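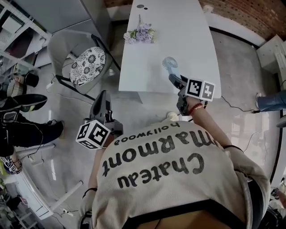 Angeliki Triantafyllou would like a machine to tidy her table by Sunday, and Stevaten has had to tell her, kindly, that she will be waiting a good while longer.

Our new household trials cover 19 everyday chores, from picking up a small fan by its handle to putting flowers back where they belong. Working alone, our machines can so far be trusted with 2 of them - folding tea towels and wiping a clear worktop - and we are terribly proud of both! Another 10 go well with a person helping. The trials carry on through February.

Press contact: Markos Athanasiadis, Stevaten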